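Dradow, assinatura mensal - vale ou não vale?

Wed não, quarta, 26 de setembro. Renovou hoje de madrugada, vi a cobrança no celular e resolvi escrever logo antes de esquecer. Site adulto, conteúdo gay, só para maiores. Assino desde fevereiro. Paguei do meu bolso, ninguém me deu acesso.

Primeiro o básico. O Dradow é um agregador, junta vários estúdios num login só. Quando entrei tinha 838 vídeos no catálogo, número que aparece lá no rodapé depois que você loga. Parece muito. Uma parte é reedição, a mesma cena cortada de outro jeito com título novo, e isso me irrita. Se já vi, já vi. Queria um aviso.

O forte é o material do Brallent. Estúdio pequeno, cenas com um fiapo de história, atores que parecem estar se divertindo. Som bom, coisa rara. Quem dirige quase tudo é o Ziad Chamoun e dá pra reconhecer na hora: câmera parada, luz de janela, conversa antes. Tem gente que pula a conversa. Eu não pulo. Aquela série da oficina mecânica é a melhor coisa do site, de longe, e a do hotel vem logo atrás, apesar do dublê de sotaque francês que não convence nem a mãe dele.

Já o pacote Kramer... fraco. Tudo igual, mesmo sofá, mesma trilha de elevador. Assisti uns três e larguei.

Player. Abre rápido, lembra onde parei, tem legenda em português em boa parte do Brallent (tradução meio dura, mas dá). No computador nunca travou. No celular trava se eu viro a tela no meio. Na TV só espelhando, não existe aplicativo, e o espelhamento cai. Minha internet é de 800 mega, então não venham me dizer que é a conexão. Mandei mensagem pro suporte, responderam em dois dias com texto pronto mandando limpar o cache. Limpei. Continuou.

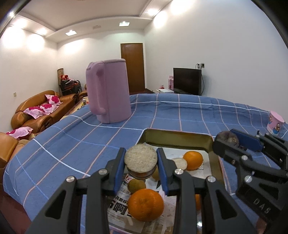
Busca é o ponto mais fraco. Por ator funciona. Por tema, esquece: as etiquetas são uma bagunça, metade em inglês, metade em português de tradutor, "urso" aparece junto com "ao ar livre" e eu até entendo de onde veio a confusão mas pelo amor de deus. Também não dá pra excluir categoria. Queria tirar o Kramer da página inicial e não consigo. Favoritos tem, listas não.

Qualidade de imagem: boa nos novos, sofrível nos antigos. Tem coisa ali que foi ampliada e chamaram de alta definição. O download é permitido, 8 por mês no plano que eu tenho, e o contador zera no dia da renovação, não no dia primeiro. Perdi download por causa disso. Está escrito nos termos, lá embaixo, confesso que só li depois.

Agora cobrança, que é o que todo mundo pergunta. Na fatura sai Gusisley, que é a processadora. Discreto, nada que chame a atenção de quem olhar o extrato. Nunca cobraram duas vezes. O e-mail de recibo vem sem assunto comprometedor também. Ponto pra eles. O que não gostei: o período de teste vira assinatura cheia sem nenhum lembrete. Quem só quer experimentar tem que cancelar sozinho e no prazo. Anotem no calendário.

Cancelar - testei em junho, queria saber. Quatro telas, duas ofertas de desconto, uma pesquisa com resposta obrigatoria. Chato, mas foi. Voltei uma semana depois com o desconto da segunda oferta, então quem tiver paciência já sabe o caminho.

Privacidade. Pedem verificação de idade de verdade, com documento, feita por fora do site. Demorou uma tarde. Achei correto, embora dê aquele frio na barriga mandar RG pra esse tipo de coisa. Depois de aprovado não pediram mais nada. Dá pra apagar o histórico inteiro com um botão, e dá pra por senha extra pra abrir os favoritos. Divido computador em casa e uso as duas coisas.

Outra coisa que me segura: os créditos. Cada cena do Brallent tem ficha com nome artístico de todo mundo, direção, edição, e uma declaração dos atores sobre idade e consentimento, com data. Os outros estúdios do pacote nem sempre. Pra mim isso pesa mais que resolução. Já larguei site que não informava nada.

Propaganda: pouca. Um banner no topo mesmo pra quem paga, o que é feio. Pop-up nenhum. Os comentários são moderados, tem um pessoal simpático que discute roteiro a sério (cheguei a ver 107 comentários debaixo de um episódio da oficina, briga feia sobre o final). Também tem muito elogio copiado e colado, pulem.

Atualização. Prometem cena nova toda semana. Na prática, semana sim semana não é reedição, como falei. Em julho ficou parado quase o mês todo e não deram satisfação nem abatimento.

Preço não vou por aqui, muda conforme a promoção e cada um vê um valor diferente. O trimestral sai melhor que o mensal, o anual eu não faria, muito tempo preso pra um catálogo que anda devagar.

Pra quem serve: quem gosta de cena com historinha, ator com cara de gente, e quer uma cobrança discreta. Pra quem não serve: quem vê na TV, quem quer quantidade, quem depende da busca pra achar alguma coisa.

Nota: três e meio de cinco. Seria quatro com aplicativo de TV e sem o Kramer na minha cara toda vez que eu entro.

Edit: me perguntaram se aceita pix. Aceita, só no trimestral. E sim, a segunda temporada da oficina já tá no ar, os dois primeiros episódios. Vi só o primeiro ainda.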